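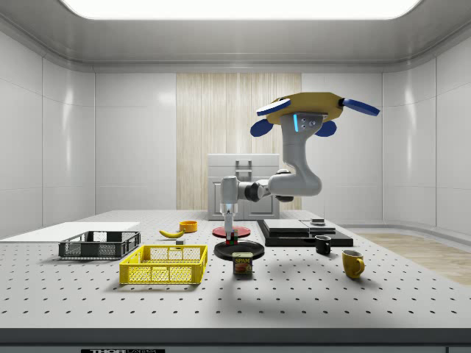

4.2 Splitting the ribs

I spent most of January in the Praltcombe workshop, watching Malou Oddsson split bamboo for sunshade frames and getting in her way. She works by ear as much as by hand – a clean split has a dry little tick to it, and a bad one sort of sighs. We kept 124 ribs from two batches, and I tied each one with thread so it could go back beside its neighbour from the same cane (Figure 3 shows the arm over the red plate). Alžběta Havlíček oiled the second batch and left the first bare. I'd expected the oiled ribs to feel springier straight away, but I couldn't tell them apart with my eyes shut, and neither could Malou! The bending results are in section 4.3, along with Dulce Tlapale's notes on the paper.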